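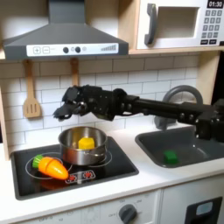
The meters are here, and you can borrow one

2020-07-31

Hello again from the Breltonton energy newsletter! I promised last time that I'd get back to you about the plug-in meters, and I'm happy to say they finally came. We have two of them, both in the drawer under the front counter at the library, and both made by Carkura, so the instructions are the same for either one. You can have one for a week with a five dollar deposit, and you get the five dollars back when the meter comes home.

If you've never used one, it couldn't be much easier. You plug the meter into the wall, you plug your lamp or fridge or whatever into the meter, and a number comes up. That number is watts, how much power the thing is pulling right now. Press the button on the left and it switches to kilowatt-hours, what you're billed for. A kilowatt-hour is 1,000 watts running for an hour, or a 100 watt bulb left on for ten hours, however you like to picture it.

I took one home first (perk of writing the newsletter) and I went a little overboard. My husband came down one morning and found me behind the TV with a flashlight in my teeth. My November bill was for 386 kilowatt-hours, and I've been grumbling about it ever since, so I wanted to know where all that went. The old fridge in the garage was the big one. We keep soda in it. Sometimes a turkey. I had always figured it was cheap to run and it really isn't, and the door seal is so tired that it will hardly hold a dollar bill anymore, so out it goes as soon as I can find somebody with a truck.

The other surprise was how many things never quite turn off. The printer, the cable box, a phone charger with no phone on it, the coffee maker with its little clock. None of them is much on its own, but they add up all night long while we're asleep. I put the TV corner on a power strip with a switch and now I flip it on my way to bed. The cable box takes forever to wake up in the morning, so be warned, you may hear about it from your family.

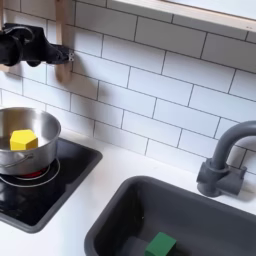
Mireille Coste wrote in to ask about kitchen lighting, and whether she should swap out her old under-cabinet tubes or just take them down. I'd swap them, Mireille! LED strips use a lot less power and you'll miss the light if it's gone. Before you buy, take a look at what's on your wall, though. Glossy white tile like the backsplash in the photo bounces a good bit of light back onto the counter, and you can often get by with a dimmer strip than you'd think. Dark or rough walls soak it up. Try a cheap stick-on light in a couple of spots first and see what you like. And if your fixture is wired in, please get an electrician to do the switch. I know it looks like two screws and a wire nut. Get the electrician.

A few people have asked if the meters can be used on a stove or a dryer. No, sorry. They only fit a regular household outlet, and the big appliances mostly run on a different plug altogether. Window air conditioners are usually fine, but check the label on yours against the limit printed on the back of the meter before you plug it in. Don't run one through an extension cord either. 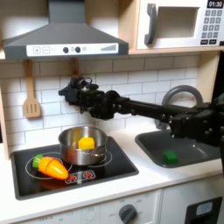

Toy range hood and microwave in a play kitchen.

On to range hoods, because Sinan Tatlı and I had a whole back-and-forth about this and I think the rest of you might get something out of it. The fan motor itself doesn't use much. What costs you is the air. If your hood vents outdoors, then every minute it's on high it's sending out air you paid to cool, and hot outside air gets pulled in to take its place. I wouldn't skip the fan when you're cooking, your lungs will thank you for running it, but you can usually drop it to low once the frying is done and switch it off a little while after. Sinan cleans his grease filter in the dishwasher and swears the fan is quieter since he started. I did mine in the sink with dish soap and it took two rounds of water, ugh.

For small meals, a microwave or toaster oven will nearly always use less than heating up the full-size oven, and it keeps the kitchen cooler too. I reheated a lot of lasagna this month in the name of research.

If both meters are out, put your name on the sheet at the counter and you'll get a call. The library in Morport has a meter too, and they'll lend to Breltonton cardholders, but phone ahead because their hours are shorter for the summer.

Please send me your numbers when you've had a turn! I'd especially love to hear from anybody with a dehumidifier in the basement. I have a guess about mine and I haven't had the nerve to plug it in yet.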